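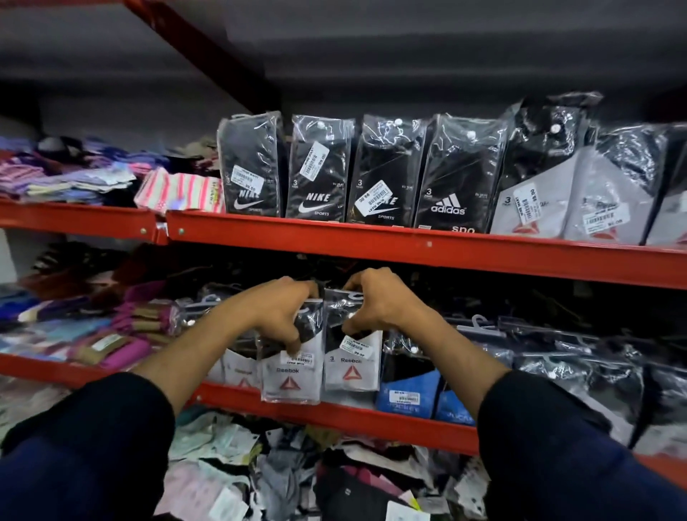

What people pay for socks: price and wear in everyday clothing
Project report, second draft, 13/08/2021

Why this subject
Wanted to know if dearer socks last longer. Everyone at home says they do. No one could say how they knew. Started in December with a short survey, then the wear test, then ran out of time a bit, so the part on washing is thin.

The survey
Handed out in Akeddale, mostly outside the library and at the bus station. 698 forms came back that could be used. Questions were: how much do you pay for a pair, where do you buy, when do you throw them out, do you ever mend them. Left out age in the end, too many people skipped it.

Most people buy in multipacks. Hardly anyone remembered the price per pair, they remembered the price of the pack. That made the first question nearly useless and I should of asked it differently. Older relatives were mentioned a lot under mending. Very few people mend their own.

Main reason for throwing out: hole at the heel. Then hole at the toe, then "lost the other one". Elastic going slack came lower than I expected.

The wear test
Five kinds of sock, bought at the market in Akeddale and from Stakaneck, the discount shop. Same person wore all of them, six weeks, same shoes. Washed at the same setting. Heel checked against a window at the end of each week, thin patches marked on a drawing.

Cheapest pair went through at the heel first. No surprise. But the most expensive pair (wool mix) went second, and the two plain cotton mixes in the middle were still fine at the end. The label on one of those said it had more nylon in it than the others. Think that is the reason but can't prove it from one pair of each.

Problems
Only two socks per kind, and they are a left and a right so not even really a repeat. Right heel always wore faster. Probably how the person walks. Drawings were done by eye. Week four is missing for the wool pair becuase it was left in a bag.

What next
Do it again with more wearers and write down the fibre content properly before cutting the labels off. Fix the price question. Bibliography and the survey form go in the appendix, still to be scanned.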